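I've been hooked on Skornora since the repeats in May, so when its head writer agreed to a chat I said yes before she'd finished the sentence. For anyone who missed it, it's the cartoon about Zavo, a getaway driver who can't stand crime, and Larano, the thief who keeps hiring him anyway.

"We only had money for 2 seasons," she told me. "Then it sold abroad and we had to find 80 more ways to rob a museum!"

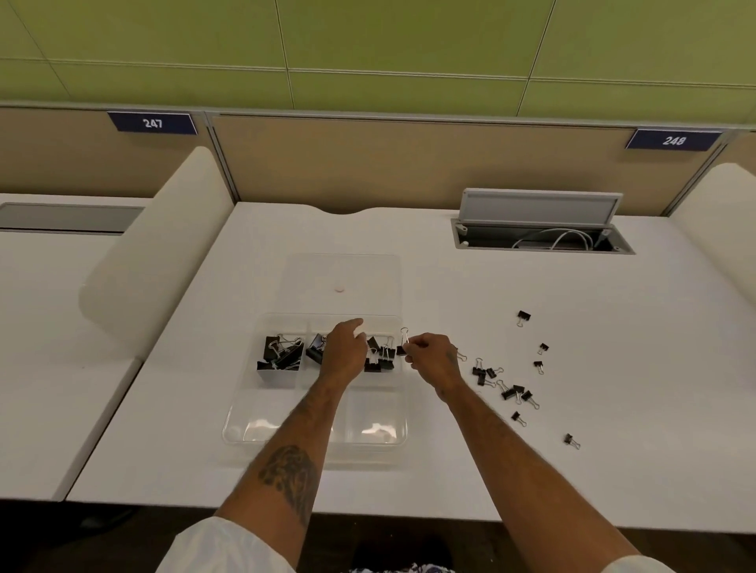
She writes the endings first, always over breakfast, and the chases go in last. "If the chase is good but I don't care who's in the car, I bin it," she said – and she's binned plenty.

I had to bring up Inspector Prins (my favourite, sorry Zavo). He was meant to be gone after the pilot, but the voice was so funny they kept him.
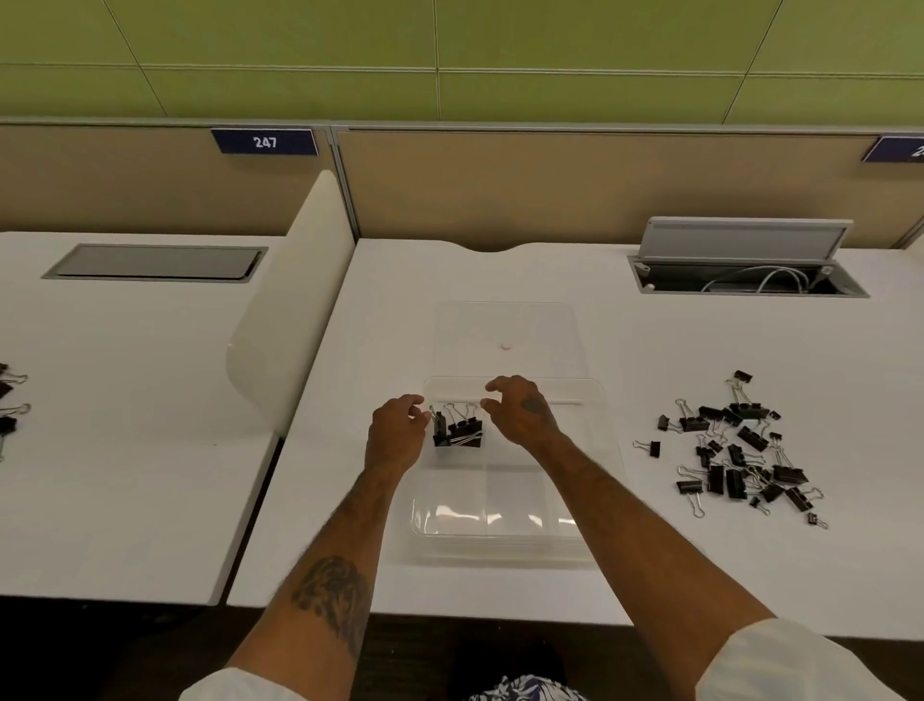
So will Prins ever catch Larano? "He'll get close in the last episode, and I'm saying nothing else," she said.

I pushed a bit more and got a biscuit instead. She did let slip that there's a train job coming, and that Zavo finally gets a decent car.
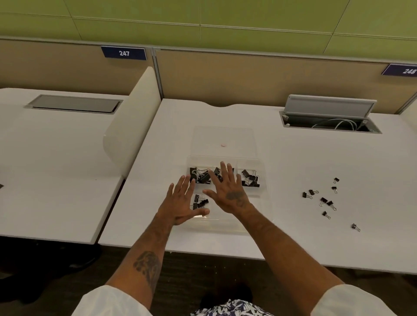 Hands over a clear plastic organiser box on a white desk.

Contact us | © Skornora Fan Pages | Back to top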